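The toy kitchen box

I have been sorting out the toy kitchen things. They have been in one big plastic crate since we moved, and every time somebody with small children came round I tipped the lot out on the carpet and then spent the evening putting it back. I had meant to do it in June last year and it didn't get done. This week I had a couple of free mornings, so I did.

First the vegetables. Most of them are from a set called Fudus that I bought second-hand at the school fair from Yolandi Oosthuizen, whose boys had grown out of it. The set should have 50 pieces according to the lid. I got 35 home and there are fewer now. The slices of tomato went first, then the egg, and the mushroom was chewed by next door's dog and had to go in the bin. The bigger vegetables have lasted well. They are plain hard plastic, one piece each, and there isn't anything to come off them.

I washed everything in the sink with washing-up liquid and an old toothbrush. The corn takes the longest because muck gets down between the husk and the kernels. Hollow toys also take in water, so if yours have a hole in them, squeeze or shake them out and leave them hole side down overnight. I left mine on a tea towel by the window and turned them in the morning.
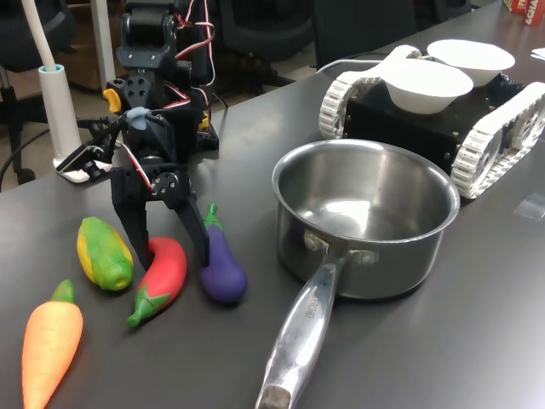
The next job was deciding what the children cook in. We had a set of toy pans from Lesto, thin things with a sticker on the bottom for the hob ring. The handles went one after another. I kept the smallest for a while as a scoop for the sandpit and then threw that away as well. What they have always wanted is a real pan. My mother let us have one of hers, with a dent in it, and I don't remember playing with anything else on wet days.

So it's a real saucepan now, stainless steel, with a long metal handle. It is heavier than a toy one and it makes a terrible noise on the kitchen floor, but on a mat it is fine. The vegetables fit in with room to stir. A toy pan held the corn and then it was full, which always ended in an argument about whose turn it was to put something in.

I looked at buying a play kitchen to go with it. There was one by Grønli, painted wood, with a little oven door and a row of hooks, and it cost 308 with delivery. It was nice. It would also have filled the whole of the wall where the coats go, and my niece's lasted two years before it became a place to pile books. I decided against it. A pan, some bowls and a low table do the job, and the table gets used for other things when they have gone home.

On 14th April I had the sorted things out on the table to see what I still had and what I needed to look for. I was pleased with how the colours had come up after the wash. The carrot had been grey for a year. 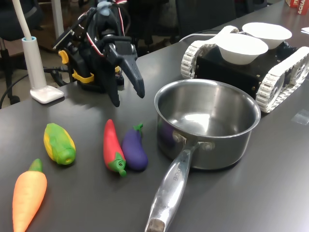

Carrot, corn and chilli, with the pot they get cooked in.

The bowls are less of a settled matter. White ones look smart but I would like something with a bit more depth for serving soup, which is what nearly every meal turns out to be. Pretend soup needs a lot of bowls. Everyone has to have one, including the bears. I have put in a few old cereal bowls for now and will look in the charity shop when I am next in town.

For storage I bought two canvas boxes from Felov. They fold flat, they have a handle at each end, and a five-year-old can carry one when it isn't too full. Food goes in one and everything else goes in the other. I thought about sorting by kind, with fruit here and vegetables there, and I know people who do that with labels and little drawings. I gave it up after ten minutes. The children don't put things back by kind and I don't want to do it for them. Two boxes is as much system as we will keep to.

The big crate has gone up to the loft with the Christmas lights in it, which frees up the space under the stairs for the hoover.
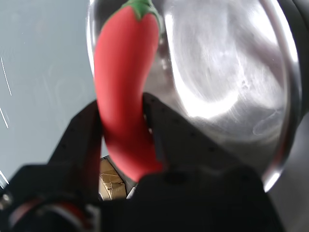

Choosing what to keep was easier than I expected. I went by what gets picked up, and the flat things and the tiny things hardly ever do. Peas in a pod, half a lemon, a slice of cheese with a curled corner, all of that stays at the bottom of the box for months. The favourites have a good shape for holding. The chilli is probably the best of them, long and bright red with a bend in it and a rounded tip, and it has a green cap at the top so even the little ones know which way up it goes. It has been a telephone and a moustache as well as a dinner. I would buy another if I saw one sold singly, but they only seem to come in sets.

What I have given away: a bag of plastic fruit with the seams coming apart (went to recycling, really, not given away), two toy kettles, a till with no drawer, and a cake that came in six slices with the fastening worn off. The playgroup took the kettles. The till I left on the wall outside with a note on it and it had gone by teatime.

Still to do. The aprons need new ties, and I have enough tape left over from the curtains for that. I want a wooden spoon with a short handle, as the long ones get waved about at eye height. A lid for the saucepan would be good too, so if anyone local has an odd one in the back of a cupboard, let me know the width before you bring it round and I will measure mine.

I may put up the pattern for the aprons next time, if I can find where I wrote it down.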